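Toy block

A toy block, also called a building block, is a small solid piece, most often a cube or a brick shape, made for stacking and arranging in play. Blocks are among the oldest toys still in everyday use. They are found in homes, nurseries and school classrooms, and are also used in tests of hand control and in the teaching of simple measurement.

Materials

Most traditional blocks are cut from hardwood. Beech and maple are common choices as they have a close grain and do not splinter easily. Softer woods such as pine are cheaper but dent at the corners. Blocks may be left bare, oiled, waxed or painted. Cork, card, rubber, foam and plastic are also used, foam mainly for very young children.

The edges are normally rounded slightly before finishing. A deep rounding makes a block kinder to the hand but leaves a smaller flat face, so tall stacks become harder to build.

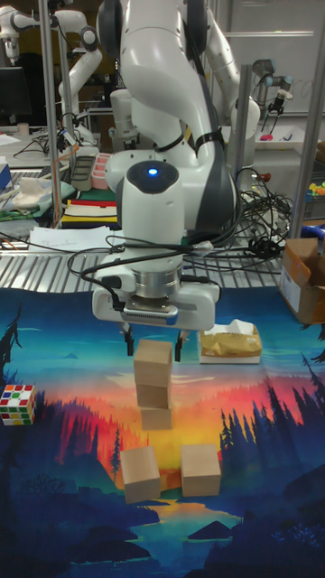

Three wooden cubes in a vertical stack.

Sizes and sets

There is no single standard size. Many makers work from a unit block and sell other pieces as halves, doubles and quarters of it, so that different shapes can be fitted together in level rows. Others sell plain cubes only. The Flunine pattern, still made in the town of Lulcombe, uses a cube and a double cube in equal numbers. The larger Savisier sets add arches, ramps and half-round pillars, and the school version has 882 pieces, packed in two chests.

Alphabet blocks carry letters or numbers on their faces, either printed, pressed into the wood or raised. They are usually sold in smaller sets and are used as much for spelling as for building.

Stacking and balance

A single column of blocks stands as long as, at every level, the combined centre of gravity of the blocks above lies over the area of contact below. Small shifts between one block and the next can cancel out, and a column that looks uneven may be quite steady. If the shifts all run the same way they add up, and the column falls.

Friction matters less in a still column than is often thought, but it helps when a block is being placed or the table is knocked. Painted faces tend to slide more easily than bare ones. Blocks of mixed sizes are generally easier to stack with the widest at the bottom - the reverse order can be done, though it leaves less room for error. 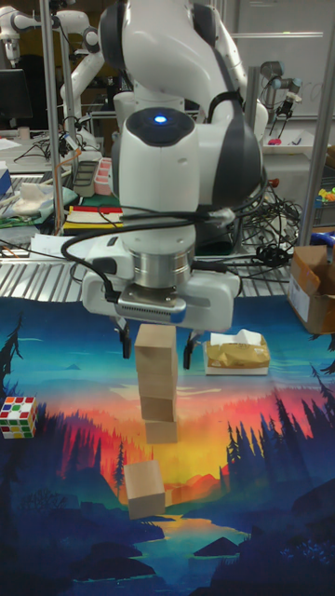 A four-block column with the largest block at the top.

Use in education

Blocks are used in early teaching to introduce counting, length, symmetry and fractions. In the Benítez method, children first copy a model built by an adult and then draw their own building from the front and from one side. Many children can place one block on another by the age of 2, with taller towers following as grip and release improve.

Collecting

Older boxed sets are collected, and complete ones with the original lid and plan sheets are the most sought after. The Lulcombe toy museum opened a permanent display of blocks in 2000.

Related articles
Alphabet block
Construction toy
Lulcombe
Nursery furniture
Spinning top
Wooden toy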